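Best way to budget for a small arm at a counter station? Simulator first or just buy?

Posted in Automation & Small Shop Gear
23 January 2021

tinska_kitchenlab

Hi all, long-time reader, first post. We run a small test kitchen and I've been given a yes (finally!) to put a robot arm at one of our stone counters. Simple stuff to start, moving jars and lids from one end to the other. I have money for one arm and one camera, and whatever I buy has to last us until December because there won't be a second round.

I've been going back and forth between two quotes. Butora has an arm with a longer reach, but it's 18 weeks out. Palma has a shorter one they can ship in 2 weeks, and they want 400 dollars extra for the wrist camera mount. The Brustevness people sell a separate camera post that would work with either one, I think.

So before I sign anything I started building our corner in a simulator — mostly the walls and the counter so far, plain blue-gray paint and speckled stone with the cream edge strip. I figured if I could see what a camera would see from a few spots, I'd know whether I need the wrist mount or the post.

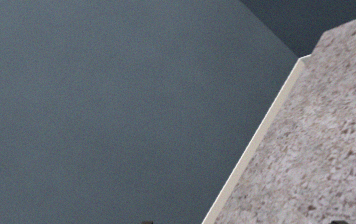
Where I'm stuck is how much of this I should trust when I'm spending real money. Camera placement seems like something you could plan on a screen. Reach, less sure. And I have no idea what to set aside for the boring parts like cables and brackets. What did you all do?

butora_owner_2x

I'd trust it for camera placement, mostly. We planned ours the same way and the one lesson I'd pass on is to check how much of the view is blank wall. If the camera is looking at paint, you're paying for pixels you don't use. Try tipping it down and see how much of the counter you get before you pick the post or the mount.

Reach is where I got burned. I went by the number on the quote, and that's measured with the arm stretched all the way out, where it can't do much of anything useful. Tape out the real distance on your counter and ask both sellers what the arm can lift at that distance. Get it in writing! Butora took a few days to answer me but they did answer.

Also, stone counters. You can't just run screws into one, so ask about a clamp base or a floor stand now. Ours was a separate line on the bill and I hadn't planned for it at all.

gravyboat16

get the palma. 18 weeks is forever

slowcooker_sam

I'd hold off on the wrist mount until the arm is in and moving. You can add it later, and a post is easier to shift when you find out your first spot was wrong (mine was, twice). Ask Palma if the 400 includes the cable, because on my quote it didn't.

For the boring parts I kept back 16 percent of the total and used nearly all of it. Brackets, a power strip, a longer network cable, a mat so the jars don't slide. The stop button was on its own line too, so look for that one before you compare prices.

If your paint and stone colors in the simulator are only a guess, take a swatch over and match them. It's a small job and your lids may show up very differently against pale stone than you expect.

tinska_kitchenlab

Thanks, this helps a lot. I've asked both places for the lift numbers and I'm going to redo the camera angles tonight. Leaning toward the Palma arm with the post — will post the final bill when I have it.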